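Soudabeh Soltani picks up the phone already talking about the second half. Noltivthorpe had just beaten Grudano by a single point, her spreadsheet had taken a beating of its own, and she could not have been happier.

"I had Grudano as a heavy favorite, and I'd pick them again!" she says. "But that fourth-down stop changes everything. You go from a two-team race to five teams with a real shot at the title, all in one afternoon."

Soltani has been making her own college football ratings since she was a student. She starts each July with returning starters, then goes through old games drive by drive until her file is full. This year's version holds 2,356 drives, and she'll happily tell you about most of them.

What does the loss do to Grudano? Less than fans fear, she thinks. "They dropped 2 spots for me. People want to throw them out, and I get it, but look at who they've played. The defense is still terrific."
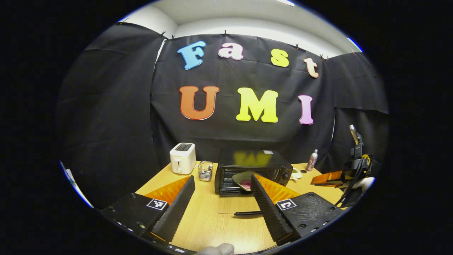

The tabletop and black backdrop, with foam letters behind.

She's more excited about Osman, a team that drew barely 2,000 fans to its opener and hasn't lost since. Their running back needs 200 yards to break the school record, and Soltani expects him to get there before the conference final (she has already cleared her evening for it).

"I love watching that offense," she says. "They run the same play four times in a row and then, boom, the tight end is standing all alone. My ratings were slow on them. I had to go back and look at why, and it was the schedule. Their early opponents have turned out to be good."

The one she can't figure out is Grikico, who travel to Noltivthorpe next. They win ugly, they turn the ball over, and they keep finding a way late in games. Her numbers make them a small underdog.

"Close games even out, that's what I always tell people," she says. "But if they win this one too, I'll move them up and I'll be glad to do it. Kickoff's at noon. I'll have the coffee on by nine."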